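Getting Water Rings and Other Sad Spots Off a Wood Table

Posted in Around the House, April

So we finally had people over again, which was lovely, and the next morning I had two white rings and a cloudy patch the size of a dinner plate on the dining table. I have been through this so many times now that I don't even get upset. I make coffee, I put on an old shirt, and I get the hair dryer.

White rings first, since everybody asks about those. White means the moisture is sitting in the finish and hasn't gone down into the wood, so you have a good chance. Set the hair dryer on low, hold it a hand's width away and keep it moving. Don't park it in one spot! I did that on my mother's end table when I was a teenager and you can still find the place if you know where to feel for it. Give it a few minutes, let the wood cool, look again, then do another round if it needs it. Most of mine are gone by the second round.

If the ring is stubborn I go to mayonnaise. Yes, the sandwich kind. Put a dab on a paper towel, rub it in along the grain, leave it overnight and wipe it off in the morning. Petroleum jelly does the same job and smells less like lunch. A reader in Bekville wrote to me that she uses plain olive oil with a pinch of salt, and I tried it, and it worked fine on the kitchen table but left the dining table a bit greasy for a day or so.

Dark rings are a different animal. Dark means the water got past the finish, and no amount of mayonnaise is going to help you there. You're looking at sanding and refinishing that area, or a runner. I have a very nice runner.

Sticky stuff next. Juice, syrup, the mystery film where the kids do their homework. A few drops of dish soap in a bowl of warm water, a cloth wrung out until it's barely damp, then a dry cloth right behind it. I used to buy a special spray for this and I went through bottle after bottle before I noticed the soap was doing a better job. For dried-on spots I lay the damp cloth over the top for a couple of minutes and then push with an old plastic card. Never the scrubby side of the sponge, please.

Now, scratches. For the little light ones, rub a walnut over them (the nut, out of the shell) and then buff with your finger so it warms up. For anything deeper I use the wax filler sticks from the hardware store. Buy one shade darker than you think you need, because a light fill jumps right out at you and a dark one looks like part of the grain.

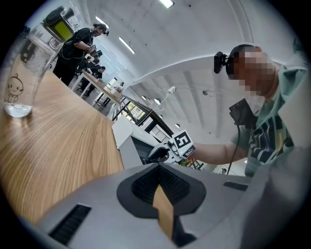 If you do end up sanding a spot, go gently. I start with 220 grit if the finish is only rough, and I save the 600 for smoothing between coats, always by hand and always with the grain. The people who sell 2000 grit for furniture are welcome to it, I have only ever used mine on a car headlight. Wipe off every bit of dust before you put anything on top. My paste wax is the Wimora one in the flat tin, and I like it mostly for the smell. Thin coat, wait until it goes hazy, buff like you mean it.

Coasters, of course, but only if they're where people sit down. I keep a stack at each end of the table now and they get used, when the pretty set on the sideboard never did. Cork ones are better than the glazed tile kind, which sweat underneath.

Felt pads on the bottom of vases and lamps too. Check them when you change the clocks, they slide off and you're left with a glue spot, and glue spots are next month's post. If you have a trick for those, leave it in the comments!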